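Office Diary, Jerbridge Regional Transportation Council
June, entry 3

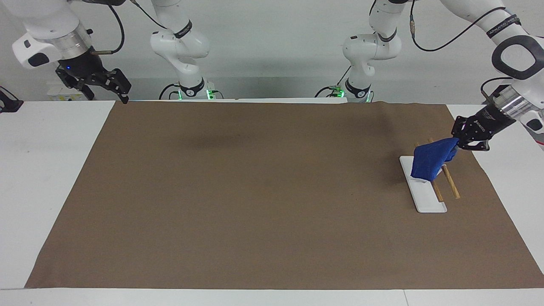 The morning was given over to the Ernwood bridge grant. The state has confirmed that the Council may carry its unspent planning money into the next budget year, provided that a revised schedule is filed by the end of the month. Nataša Hodžić will prepare the schedule. The request for an extension on the Skasel bus lanes remains unanswered, and a second letter went out before noon.

At 2 p.m. staff met with the engineers from Vidmar to go over the load ratings on County Route 42. Their draft recommends a posted limit of 15 tons until the deck is replaced. The school district and the fire department are to be told before signs go up. Vidmar asked for the older inspection records, and we were able to find all but those for the north approach.

Public comments on the long-range plan now stand at 251. Most concern sidewalks and the timing of signals near the Ernwood rail crossing. A fair number object to the proposed truck route, and these will be answered in writing by the planning section. The comment period will not be extended.

The parking study was put off again for want of figures from the city. Office closed at 5:30 p.m.

Last updated: June
Contact the Council | © Jerbridge Regional Transportation Council | Back to top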